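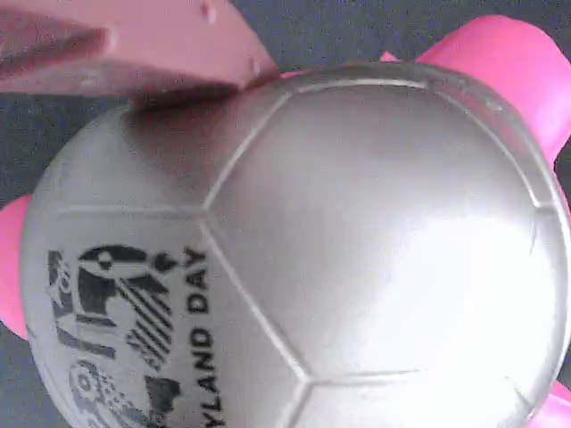

Silver-gray ball with black printing on one of the panels.

Cleaning, pumping and putting away balls (and a few other garage things)

Posted 2023-05-08

I got three emails in one month asking how to clean a shiny ball without wrecking the printing, so I guess it's time for the ball page. We have a lot of them. Two kids, one dog, a driveway that slopes straight into the neighbor's hedge, and a garage where every ball we have ever been given at a fair or a birthday party ends up rolling under the car. I've been the ball person in this house for years and I have ruined a couple, so you get the benefit of that.

Before you wet anything

Look at what kind of surface you have. Silvery and metallic-looking balls are the fussy ones. On a lot of them the color is a thin coat on top, and once you've scrubbed through it there's no putting it back. Balls with a logo or lettering printed on one panel are fussy in the same way. I treat every print as if it will come off, and I've been wrong about that only in the good direction.

Pick a spot well away from the printing and rub it with a damp white cloth. White matters! If you see gray or silver on the cloth, stop there and stick with plain cool water from then on. If the cloth only picks up dirt, go ahead with soap.

The basic wash

A bowl of lukewarm water and one small squirt of dish soap. I used to pour it in like I was doing the roasting pan and then spent ten minutes trying to rinse bubbles out of the grooves, so really, one squirt. Wring the cloth out until it's barely dripping and wipe one panel at a time. Don't dunk the ball. If it has a valve, water will find its way in there and you'll hear it slosh around until Christmas.

I sit the ball in a mixing bowl while I do it (an old one that lives in the garage, relax). It stops the thing from wandering off the bench and leaves both hands free. A roll of packing tape laid flat does the same job for smaller balls.

Rinse with a second cloth and clean water, then dry it right away with a towel. Shiny surfaces show every water spot. If you let it air dry you'll be doing it again.

Getting the dirt out of the seams

Wiping across the panels pushes the grime down into the grooves, so the ball looks great from across the yard and striped up close. What you want is a soft toothbrush, the kind sold for little kids. Dip it, shake it, and run it along the groove the long way. The places where three seams come together are where the mud really packs in, and I go at those with a little twirl of the brush, then a cotton swab.

Kamlesh Kanaujia wrote in to say he uses a wooden skewer with a bit of cloth wrapped around the tip. I tried it and it's very good on dried clay. Keep the cloth on, though. I poked a bare skewer into a beach ball and that was the end of the beach ball.

Smudges and black marks

Try these in order and quit as soon as one works:

Plain soap and water again, and let the wet cloth sit on the mark for a minute or two.

A white pencil eraser. Great for shoe scuffs, but test it on the silvery ones, it can dull the shine.

Baking soda mixed with water to a runny paste, on a fingertip, rubbed very lightly. Not on metallic finishes and not on print.

Cooking oil on a cotton ball, for sticky stuff like tape residue or pine sap. Then you have to wash the oil off with soap, or you'll have a ball nobody can catch.

I don't use melamine sponges on anything with a gloss. They're very fine sandpaper, more or less, and you'll see a cloudy patch every time the sun hits it. Same goes for nail polish remover. I took the whole name of a bank off a giveaway ball with one swipe in 2019, and my son is still sore about it (he liked that bank, for some reason).

Looking after the print

Wipe along the letters with light pressure and don't go back and forth. No brush. If the print already has a loose edge, leave it dirty. A little grime is better than half a word.

If it's a souvenir from some event and you want to keep it readable, take it out of the play pile. I know that sounds mean. We have a shelf for those now, with a curtain ring under each one so they don't roll. You can also use a napkin ring or the cut-off rim of a yogurt tub. Keep the printed side turned away from the window and it'll last a lot longer before it fades.

Is it soft, or is it supposed to be soft?

Half the balls that come home from giveaways aren't meant to be rock hard. Press with your thumb. A play ball should give a little and pop right back. If the dent stays, it needs air or it's finished.

Put one drop of dish soap or glycerin on the needle before you push it in. People lick the needle. Please don't, it's been in the garage drawer with the ant bait. Go in straight, not at an angle, and pump slowly. With a seamed ball I stop the second the seams start to look stretched, wait a bit, then squeeze it again. They plump up in the sun, so if you're pumping in a cold garage in March for a warm afternoon outside, leave it a touch under.

For a slow leak, rub soapy water over the valve and watch for bubbles. If the bubbles come from the valve, a drop of glycerin and a night's rest sometimes fixes it. If they come from a seam, I've never had any luck with glue and I've tried four kinds. My mother-in-law's friend Pramila Solanki cuts dead balls in half and uses them as scoops for potting soil, and I have to admit they're terrific scoops. They hold more than my real one.

Where to keep them all

I've been through every system. A big laundry basket works for a week and then somebody takes it for laundry. A trash can keeps them in, but the one you want is always at the bottom, and the small ones get squashed. A net on a hook looks tidy and is annoying to load by yourself.

What we've stuck with is bungee cords. Two boards screwed to the wall studs, one at knee height and one at chest height, with bungees hooked up and down between them about a hand's width apart. You toss balls in over the top and pull them out through the middle. Ours is 40 inches wide and goes between the water heater and the door. Keep it clear of the water heater, obviously, farther than you think. Ours ended up moving over one stud after I read the sticker.

Don't hang it where the afternoon sun comes in. Shiny balls get tacky in the heat and then they stick to each other, and when you pull them apart the color from one goes with the other. I have a yellow kickball with a permanent blue kiss on it.

If you're short on wall space, a shoe organizer over the door is fine for tennis balls, foam balls and the like. And don't put anything heavy on top of a ball for the winter, even a partly full one. It'll take on the shape of whatever was pressing on it.

While you have the bowl out

That soapy water is still good for a few things, so I go around and do these:

Jump rope handles. They're disgusting, have a look.

The plastic bats and the frisbees. Frisbees can go in the top rack of the dishwasher if there's nothing printed on them.

The bike bell and the grips, with the same toothbrush.

The pump itself. Wipe the shaft dry and put a tiny bit of petroleum jelly on it, and it won't squeak.

Tape your spare needles to the pump with painter's tape. I bought needles five times before I started doing this and I've since found all of them, in the junk drawer, in the glove box and in a jar of picture hooks.

From the mailbag

Kiran Kashyap asks whether car wax will bring back the shine on a dull silver ball. I tried it on one we didn't care about. It did look nicer, for a day, and it was so slippery the kids gave up on it. Fine for a shelf ball, I'd say, not for playing. Test a small patch first.

Santosh Bajpai wants to know how to get a permanent marker name off a ball after it's handed down. Rubbing alcohol on a cotton swab, staying inside the lines of the letters, works on plain rubber. On a painted or metallic one you'll most likely take the finish off with the name. I'd put a sticker over it – or let the new kid answer to the old name for a summer.

And Ramesh Maurya says a hair dryer on low will push a small dent out of a soft ball. He's right, it worked on two out of our three. Keep the dryer moving and hold it well back. The third one had a split seam anyway.

Next time I'm doing garden hoses, so send me your leaky ones. Stories, I mean. I have enough hoses.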